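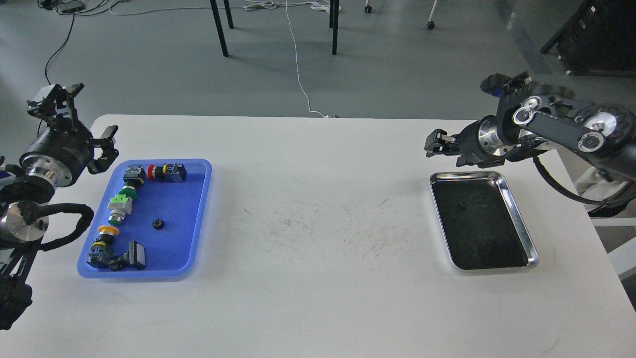 Clomwood puts off vote on second pair of sorting arms

16 January 2019

Clomwood, which refurbishes control panels for food plants and small machine shops, has delayed a decision on buying a second two-arm sorting station after managers questioned whether the first one has earned its place in the budget.

The existing station works at a white table with a blue plastic tray on one side and a stainless steel tray on the other. Its job is to sort used push buttons and switch bodies, parts that arrive mixed together when old panels are stripped.

Supporters of the purchase want the money set aside in February. They say a second station would let the company run returned stock and new stock side by side, and that ordering both the arms and the spare grippers at once would bring the price down.

Iker Carrasco, who handles purchasing, is not convinced. The supplier, Brotby, has offered a discount on the arms themselves, he said, but the quote leaves out floor work, cabling, guarding and the hours spent teaching the station each new part.

"The arms are the cheap bit," Carrasco said. "I have a page and a half of other things to pay for, and none of them are in the brochure."

An internal review covered 1,313 parts put through the station during the trial. Of those, 1,149 were sorted with no help from an operator. The rest had to be picked up or moved by hand.

Brotby has described that result as strong for a first installation. Inmaculada Bravo, the production manager, called it "fine for a demonstration" and pointed out that an operator still has to stay within reach of the table for the whole shift. The saving in the original business case assumed that person would be doing something else.

The review also raised the question of variety. Clomwood's catalog lists 289 button and switch types, and the station has been set up for 26 of them. Adding a type means more setup time, and the company has not settled who pays for it after the first year of the contract. Small loose items such as nuts are not covered by the quote at all.

Yutong Du, the engineer in charge of the station, said the numbers should be read with some patience. The two arms were slowed down on purpose for the trial – a condition of the company's insurance – and the part list was chosen to be awkward, with round and square buttons in several colors. She would like another round of testing before anyone decides either way.

That may be what happens. Soledad Alcaraz, who runs the finance office, has asked Brotby for a new quote that includes installation and two years of support. She has also asked for a price from a rival firm, Kumance, and for the cost of leasing instead of buying.

Neither supplier has committed to a figure for training time. Bravo said she would not sign anything without one.

Brotby did not answer questions about the support terms. Kumance confirmed it had been contacted and declined to comment further.

The item goes back on the agenda in February. The existing station will stay in use until then, with an operator at the table.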